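Section 4: Planning and Budgeting for Your Hand-Held Gripper Kit

Read this section before you order anything. Sections 5 to 8 assume you have done so, and the people at Pukwood who answer the support line can tell when you haven't.

4.1 Decide what the kit is for

The Omley hand-held gripper records a person doing a household job so that an arm can be taught the same job later. Write the job on one line. "Folding tops on a bed" is a job. "Laundry" is a department.

1. Choose one job and one surface for your first order.

2. List the things to be handled, by fabric. Ribbed knits and thick cloth crease differently, so plan time for both.

3. Settle on the surface you already own. A bed with its usual sheet on it costs nothing, and your purchasing officer will enjoy that line more than any other in the budget.

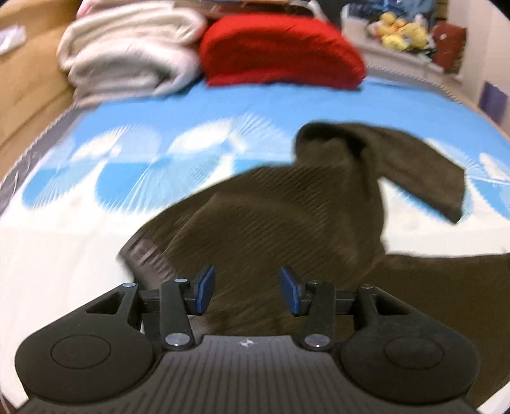
Figure 4-1. Gripper open over a dark ribbed garment on a patterned sheet.

4. Leave the other bedding and clothes at the far end of the bed if that is where they live. Customers have asked us to quote for a "neutral textile environment." We declined, and suggested a bedroom.

NOTE: Patterned sheets are fine. You do not need to buy plain ones.

4.2 Work out how many grippers

One gripper will pinch, lift and drag. Most folding wants two, one per hand. Jytte Ravn, who writes our quotes, keeps a list of customers who ordered a single unit to save money and then paid freight twice. She will not show you the list, but she may mention you're on it.

5. Order in pairs if the job involves sleeves, cuffs or anything that opens at the neck.

6. Allow $600 per gripper for the first year's wear parts: fingertip pads, pivot pins and the small caps that go with them. Enter this as its own line. If you bury it under "miscellaneous," it will be the first thing cut and the first thing you need.

7. Buy 2 spare sets of pads per gripper with the original order. Pads bought separately travel from Overgaard at their own pace.

CAUTION: Do not substitute pads from the hardware store. They fit nicely, they grip nicely, and they void the warranty.

4.3 Budget for people

The grippers are the cheap part. Hours are where the money goes, and each of them has a person attached who would like lunch.

8. Plan your recording target before your staffing. A first folding project at our Brolludero site was set at 600 recordings, and the schedule was built backward from there.

9. Check that two grippers can work close together over one garment without the operator's hands getting tangled. Try it with the loan kit before you sign the order.

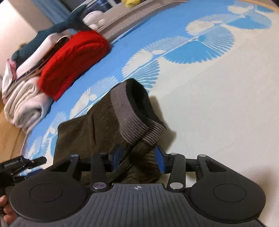 4.4 Before you send the purchase order

10. Confirm the delivery address has somebody at it. Cartons are not left on the porch.

11. Ask your finance office whether the kit counts as equipment or supplies. Arnar Brøndum in our accounts department will invoice it either way, but only once.

12. Allow 9 working days between delivery and your first recording session. Charging, labelling and calibration use up most of them. Looking for the hex key uses up the rest.

13. Avoid booking operators for the Monday after delivery.

NOTE: Orders received before the end of March are billed at the current year's prices. Orders received after that are billed at the new ones, whatever the date typed at the top of your form.

Continue to Section 5, Unpacking and Charging.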